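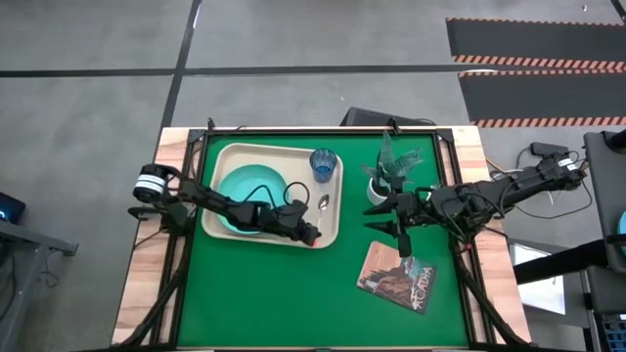
Halvorsen Workplace Services – Dining & Breaks Team
Speaker notes, Friday session, "Does Anybody Need a Tray?"
Speaker: Shabnam Warraich. Slot: 20 minutes, then questions.

Opening

Leave the title up while people find seats. Don't thank everyone for coming, they had to.

Start with the claim we keep hearing. Lay a nice place for people at their break and they will slow down, eat properly, talk to each other and come back in a better mood. It's in the Celtitz handbook on nearly every page. I have read the handbook twice now and I still can't find out who they asked.

Say plainly: I like a nice table. I own too many plates. I am not here to take anyone's plate away. What I doubt is that a plate on a tray does the work the handbook says it does.

Ask for hands: who ate lunch today off something with a rim? Who ate out of the container it came in? (Wait. Let them look around at each other.)

Part one. The tray

Beige, rounded corners, raised rim. We ordered these from Brisari after the spring review, and the argument for them was spills. Fine. A raised rim does catch a spill. It also takes up a big piece of a small table, and once it's down, most people put one plate on it and then set everything else next to it. Glass beside the tray. Spoon beside the tray. So what is the tray for?

Folke Wikström made the case to me that the tray "marks out a place." I wrote it down so I could be fair to him. My answer is that a chair also marks out a place.

If Folke is in the room, let him reply here. Keep it to a minute or so.

Things I would accept as a reason for a tray:
people carry their food more than a few steps
the dishes come back on it
somebody wipes it

At our site in July the dishes came back in people's hands, stacked, with the trays left where they were. I watched this for a whole week and got some odd looks.

Part two. The setting itself

Next slide. Give them a moment with it before talking.
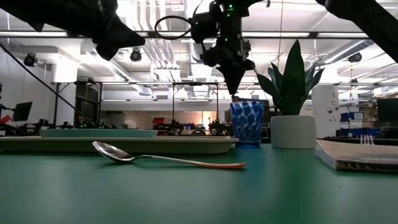
Take the spoon first. Polished silver bowl, copper-orange at the end of the handle. It's a handsome spoon. I have nothing against the spoon. But the handbook says two-tone flatware "invites people to linger," and I would like to meet the person who lingered over a spoon. What people told me when I asked was that they wanted enough of them in the drawer at noon. Matching came up less than you'd think. It came up from one person, and she was moving to a new apartment and had flatware on the brain.

The plate. Shallow, teal. Good color against the beige, I'll give them that. Shallow is the part I would argue about. Anything with sauce is a gamble on a shallow plate, and then we're told we need a raised rim underneath to deal with the sauce. Buy a deeper plate! Read this bit out slowly, it got a laugh in rehearsal and it's also the main point.

The tumbler. Blue, patterned all over, a thick base. Thick base I'm for. Tumblers get knocked by elbows and sleeves and laptop cords. The pattern I can take or leave. Firell sell theirs on the pattern, and when I asked their rep about stacking, he went back to talking about the pattern. Stack them yourself before you order. Take two out of the box, put one in the other, lift the top one. If the bottom one comes with it, send the box back.

(If running late, skip to the plant.)

The book. Every model break table I've been shown has a book on it, closed. I asked at our place whether anyone had opened the break room books. Some people thought they were glued. If you want reading at a table, put out something that can be finished in a coffee break and that nobody minds getting butter on. A hardback with a nice brown cover is asking to be moved out of the way.

The plant. Here I change sides a little, and I should admit it. I went in expecting to say the plant was for show. It's a plain gray-white pot with broad pointed leaves coming up, one of them reaching out over the glass. I'd move it so it doesn't reach over the glass. But when we took ours away for 2 weeks, I got complaints. Real ones, in writing. I didn't get a single complaint about the trays when we took those.

I don't know what that proves. It was one room and I wasn't careful about it. A few people may have just liked having something to complain about.

Part three. What I'd spend money on

We have seats for 16 and on a busy day up to 100 people through. So:

More spoons and forks than seems reasonable.
Deeper plates.
Table tops that wipe clean in one pass. The green one in the slides passes that test, as far as I've tried it.
Keep one plant per table, off to the side.
Trays in one stack by the door for those who want one.

Expect pushback on the last item from anyone who signed the Brisari order. I signed it too, so say so before they do.

Questions

Likely ones:
"Isn't this just about cost?" Partly. The trays are paid for already.
"Did you try cloth napkins?" No. Who is washing them?
"What does Celtitz say?" I sent them my notes and got a brochure.

Leave the sample plates on the side table at the end. Collect the spoons, we lost a few last time.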